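Testing a Robot on Front-Loader Laundry

Loading a washer is among the few chores a two-arm machine can attempt today. Mangundap, our test routine, scores it over 20 trials with one soft item each.

1. Open the door fully before starting. Door handling is a separate test in Mangundap.

2. Bring the gripper in low and check the wrist view. The rubber gasket is the usual snag point — a plush toy can sit behind its lip and still count as loaded if it is inside the rim. 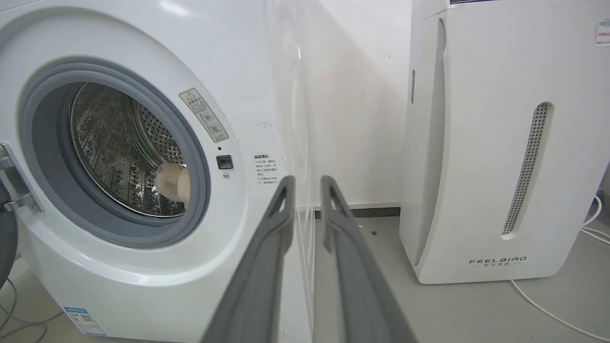
Wrist view: plush toy at the lower right edge of the drum.

3. Set the basket between the arms, centered on the door opening. Check the head view for a clear line into the drum.

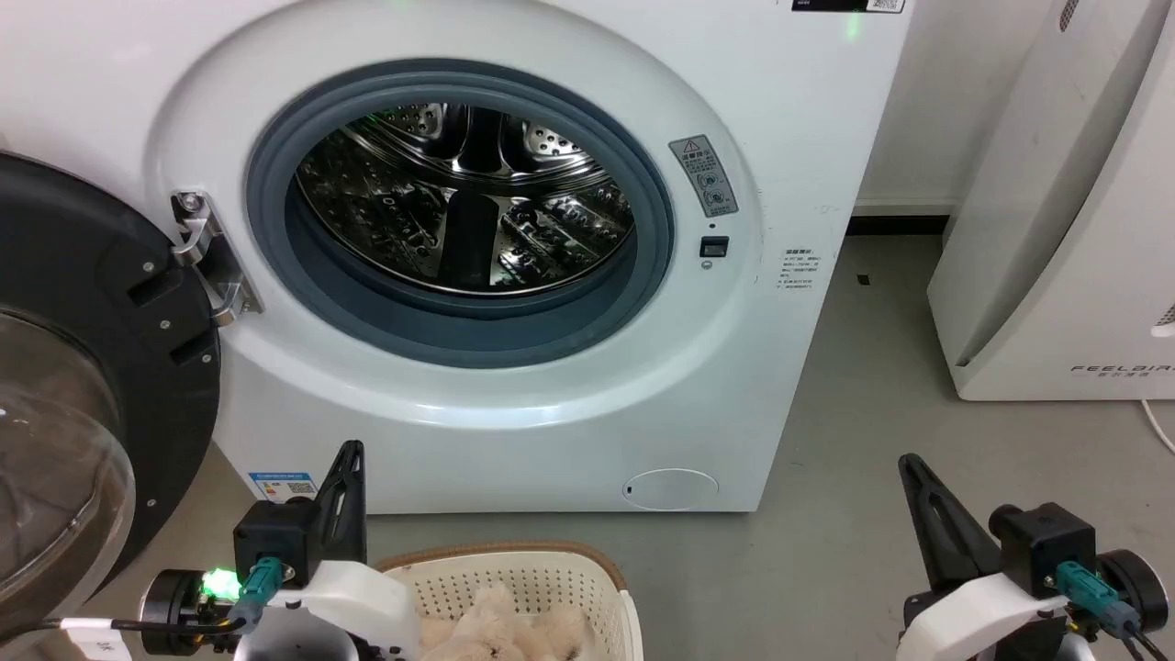 4. Run the trials and log each drop. Stister passed 16 of 20 with this layout. Closing the door and picking a cycle still need a person.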